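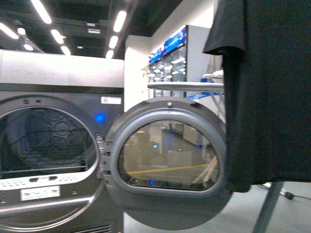 *Front-loading dryer with the door swung fully open, black cloth alongside.*

# Venov Laundry Station

Venov is the dryer-tending robot from Grundlow. It opens the door, loads the drum, closes up, starts the cycle and comes back for the load when it's done. It works with ordinary front-loading dryers, the kind most small laundries already own, and we love that part – you don't have to rip out a perfectly good row of machines to get help with them.

## What it does

- Opens and closes round side-hinged dryer doors
- Loads from a cart or table, one piece at a time or in small bundles
- Reaches to the back wall of the drum for the last sock or napkin
- Drops finished pieces into a bin or onto a folding table
- Signals when a lint screen needs a person (it doesn't clean them)

Dark fabric in a dark drum used to be our weak spot. A black apron lying against shadow is hard for any vision system, and older Venov units would call the drum empty with one still inside. The July software does a second sweep by touch after the camera pass, and it made such a difference that we now ship it switched on.

## What changes on the floor

Our longest-running station is at Figueroa, a linen service that does table linens and kitchen wear for restaurants. Before Venov, two people per shift spent most of their time bent over at drum height. Now one attendant looks after the whole dryer row and the other has moved to stain sorting and mending, a job that used to pile up until Friday.

The crew there had opinions, and the product is much better for them! They asked for a pause bar that can be bumped with a hip when both arms are full, so we built one. They wanted the arm to wait with the door open after unloading, so someone can glance into the drum before the next load goes in. They also told us the original chime was awful. There are four to choose from now, plus silent.

Some things got harder, and you should plan for them. Carts have to be parked inside the floor marks or Venov stops and waits. Loads with long ties or straps still need untangling by hand. And the first couple of weeks are slower than doing it yourself, while the attendants learn what to hand over and what to keep.

Attendants set the order of work from the tablet and can take a dryer back at any time. Venov keeps no record of who is on shift.

## Specifications

| | |
|---|---|
| Door opening, minimum | 23 in clear |
| Reach from base | 57 in |
| Typical unload, mixed load | roughly 87 seconds |
| Supply | 120 V, 60 Hz |
| Base | Rolling, with locking feet |
| Dryer connection | None needed; presses the start button |

Top-loading machines and doors hinged at the bottom are not supported.

## In the box

Station with arm and base, tablet, soft fingertips (two sets), floor tape for the cart marks, hip-height pause bar, printed quick guide in English and Spanish.

The Drureo folding table is sold separately. It locks onto either side of the base and puts finished pieces at a comfortable standing height – the Figueroa crew uses theirs on the left, so the walkway stays clear.

## Before you order

Measure the door opening at its narrowest point, and check that the door swings all the way back without hitting its neighbor. Send us both numbers with a sketch of your row. We'll mark up where the station would stand, and we're happy to do a trial load with your own linens at our shop, especially the awkward ones.

Page updated August 8, 2024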